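Looking After Paperback Books at Home

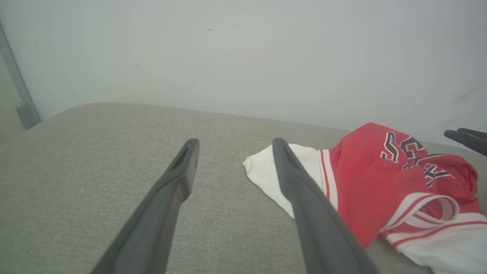
Light gray upholstery with a fine woven texture.

Series paperbacks take more abuse than any other kind of book. They get carried in coat pockets, lent to relatives, and read until the spine goes white. Most of the damage is easy to prevent and a fair part of it can be repaired on a kitchen table.

Shelving

Stand books upright and fairly snug. If you can't pull one out by pinching both sides of the spine, the row is too tight. Don't hook a finger over the top of the spine to pull; push the two neighboring books back a little and grip the middle one.

Keep long series together by height if you can. A tall trade paperback next to a small mass market one will lean over it and warp by August. I have all of the Bredgate books in the small format except volume 6, which only came out large, and that one lies flat on top of the row.

Stay away from outside walls and from any shelf over a radiator. Direct sun fades red and orange covers first. My copy of Taras Antoniuk's Plikby sat in a front window for one summer and the spine is now pink.

Humidity should stay near 40 percent. A cheap dial gauge from the hardware store is good enough. Check it in the morning and again after supper, when the kitchen has been in use.

Creased covers

Put a sheet of plain white paper over the crease and another inside the cover. Run an iron over it on the lowest setting, no steam, for a few seconds at a time. Let the cover cool under a heavy book. Don't do this on foil or raised lettering. The foil lifts and sticks to the paper, and it can't be put back.

Loose pages

You need white PVA glue, a small stiff brush, and wax paper.

Brush a thin line of glue along the inner edge of the loose page. Thin means you can still see paper through it. Set the page in place, tap the book on the table to line up the top edge, and put wax paper on both sides. Close the book, weight it, and leave it for 6 hours. Overnight is fine too.

Never use clear tape. It turns yellow, the glue creeps, and it takes the print off when it finally lets go.

Musty smell

Stand the book open in a lidded plastic tub with an open dish of baking soda next to it. The soda must not touch the pages. Change it every few days until the smell is gone. Old science fiction paperbacks on cheap paper may take a month. If there is fuzzy growth on the paper, keep the book away from the rest and decide whether it is worth saving. A common title can be replaced for a couple of dollars.

Price stickers

Warm the sticker with a hair dryer on low and lift one corner with a fingernail. Pull slowly, back along itself. Leftover gum comes off glossy covers with a drop of lighter fluid on a cotton swab. Work by an open window, away from the stove. Test a corner first on matte covers, as some of them stain.

Keeping track of what you own

A list saves you from buying the same book twice. I use a spreadsheet with author, title, series number, and shelf. Fedir Lysenko's Sidance novels were reissued under new titles, so I put the old title in its own column. His Maksymiv 2255 has two different covers and I bought both before I started the list.

Write the date and the borrower's name in a last column when a book goes out. Clear it when the book comes back.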